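Hand-held gripper practice: handling rules for household sites
Forum: Standards and Procedures
June 2021

Badley_Ops
Members are asked to comment on the draft handling rules before they are adopted for home sites. Rule 3 reads: "Both finger pads shall bear on opposite sides of the object before any lift." For bottles, the operator shall grip the body below the cap.

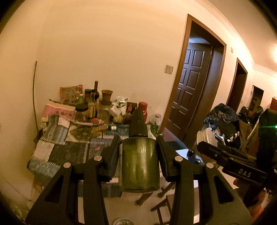 julness
Rule 3 is sound for cylinders, but the draft is silent on glass. I would ask for a lower closing force and a soft surface beneath the lift.

Bayram_QA
I do not agree. A separate force for each material will be ignored in the field. We reviewed 2,947 grips last year and almost 50 were rejected, mostly for pads placed unevenly. Placement should come first.

julness
Placement and force are separate matters – the draft can address both. Uneven pads on a full bottle remain a hazard at any force.

Badley_Ops
Noted. Force will go to an annex. The wording for flat, round items follows, and covers a disc held upright by its rim with one pad on each side.

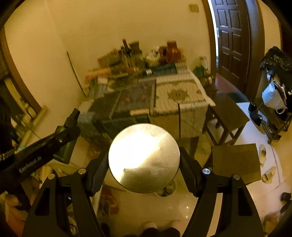 Rule 4: Clearance between two grippers
Where two grippers are in use at one table, operators shall agree aloud on who moves first.

sulidell
"Aloud" is unworkable where audio is being recorded. A hand signal should be permitted.

Bayram_QA
Opposed. Both operators are watching the object, so a signal will be missed.

Badley_Ops
Both positions will be recorded. Comments on Rule 4 stay open until July.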